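Last edited Saturday, August 8, 2026, by Ditte Hjaltested. If your copy is from January, throw it out and pull again. The gripper channel was stored the wrong way around in that one.

# drerska-sim-home

Simulated episodes for Drerska, the two-armed robot we are building on the back bench at the Stougaard shared workshop. The real robot has one working arm at the moment. The second is waiting on a shoulder bracket. Until both are on, the bimanual work happens in simulation, and this repository holds the recordings from it.

The set has 500 episodes, all recorded by hand with a pair of leader arms wired to the simulator. Two people did the driving: Birthe Hjaltadóttir and me. Birthe is left-handed and I'm right-handed, and you can tell from the joint traces which of us was driving.

## The apartment

All of the episodes take place in one simulated home called Nusdale. It is dressed with ordinary furniture and household objects, and the doors are real hinged bodies that will move if the robot leans on them. We picked a home over a bare table scene for the clutter and the doorways. Our build is wide across the shoulders, and getting it through a door without catching an elbow has been a bigger job than the grasping.

Each episode starts from a random base position. Arms start at the ready pose with the grippers open.
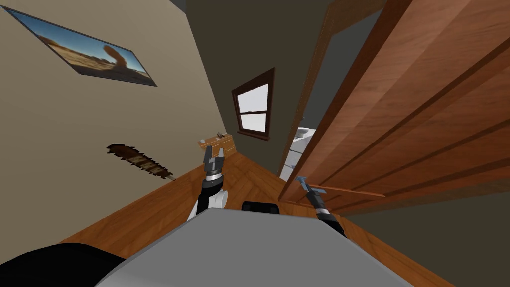
*Nusdale, open door, both arms forward. Simulator render.*

Door contact is logged. If either arm or the body touches a door at any point, `door_contact` is set to true for that step. We did not remove those episodes. Some of them are the most useful ones for tuning the base controller, and if you don't want them you can filter them out in one line.

## What's in an episode

```
episode/
 meta.json
 joints.npy
 gripper.npy
 base.npy
 contact.npy
 head/
 wrist_left/
 wrist_right/
```

- `meta.json` has the task name, the driver's initials, the random seed and the outcome.
- `joints.npy` is joint angles in radians, left arm first, then right.
- `gripper.npy` runs from 0 (closed) to 1 (open). This is the channel that was flipped in the January copy.
- `base.npy` is the base pose in the apartment frame, in meters and radians.
- `contact.npy` holds the contact flags, including `door_contact`.
- The three image folders have one picture per step, numbered to match the rows in the arrays.

Everything is sampled at 10 steps per second. The simulator runs faster than that inside, but the leader arms can't keep up with it and neither can our storage.

## Tasks

There are five task names in `meta.json`:

- `drive_through`: go through a doorway from one room to the next
- `approach`: drive to a named piece of furniture and stop in reach of it
- `pick_tool`: take hold of a handled object and lift it
- `hold_still`: keep the object upright while the base moves
- `place`: put the object down on a flat surface

`pick_tool` and `hold_still` took longest to record. Thin handles are hard for our fingers. The first finger pads we modeled were rounded, and anything narrow rolled between them as soon as the wrist turned. Birthe redrew them as flat blocks and the rolling mostly went away in the simulator. The printed version of the same pad is on the real arm now, and it is doing all right with screwdrivers and paint stirrers.

A spatula is worse than a screwdriver, since the weight sits far from where you grip. We close low on the handle, up against the shoulder of the blade if the fingers can get there, and keep the blade pointing away from the wrist.

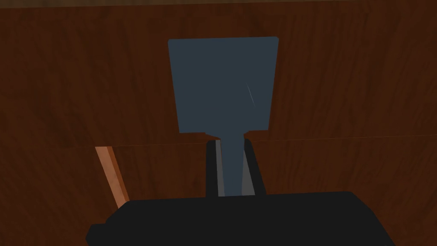

Grip force in those episodes is capped at the limit of the motors we bought, so a policy trained on them should not ask for more than the bench arm can give. If you have stronger motors, the cap is `max_grip` in the config. Raise it slowly. The simulator lets fingers sink into an object a little before it pushes back, and with a high cap the object will shoot out of the gripper sideways.

Outcomes are marked `ok`, `dropped` or `stopped`. The driver picks one at the end of the episode. `stopped` means we gave up, usually from an arm at its joint limit with no good way back. Don't read it as a failed grasp.

## Getting it running

Unpack the archive next to the repository folder, then:

```
pip install -r requirements.txt
python check.py --data ../drerska_data
python play.py --episode 3567
```

Episode numbers are recording numbers and have gaps in them. We made many practice runs and deleted most, and I didn't renumber what was left. Episode 3567 is a good one to start with. If `play.py` opens a black window, your graphics driver is probably falling back to software rendering. Run it with `--slow` and wait.

`check.py` compares the length of each array with the number of pictures in each folder. If it complains about a mismatch, the unpacking was cut short. Delete the folder and do it over.

## Known problems

The body of the robot in the simulator is a plain shell. The real one has a cable bundle coming out behind the left shoulder, and the simulated arm can pass through the space where the cables would be. We plan to add a rough box there. Until then, check any left-arm motion at low speed on hardware.

Friction on the wooden floor is too high. Turning in place takes more torque than it does on the concrete at Stougaard, and we have not compared it with a real wood floor.

Small items on counters are fixed in place in the `drive_through` episodes so that a bump doesn't scatter them. They are free to move in the other tasks.
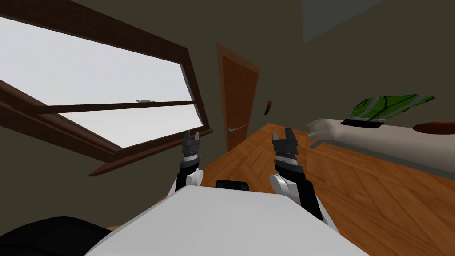 *Lerberg Workshop Bulletin, no. 5, p. 10*

Reach over counters is short. The arms clear the edge only when the base is nearly parallel to it, and coming in head-on leaves the grippers in front of the counter with the elbows already straight. Birthe wants to raise the torso. I want longer forearms. The torso is cheaper and will be tried first, and when it goes in, the arm mounts in `robot.xml` will change and old episodes won't replay exactly. We will tag the repository before that happens.

## Using and changing it

Code and recordings are free to use and share for any purpose. Please keep this file with the data if you pass it on. Nusdale is made up of rooms we put together ourselves, and no recordings of real homes or people are included.

Send fixes as a pull request against `main`. For bad episodes, open an issue with the episode number and the step where it goes wrong. Hardware questions go to Birthe, and anything about file formats or the player comes to me.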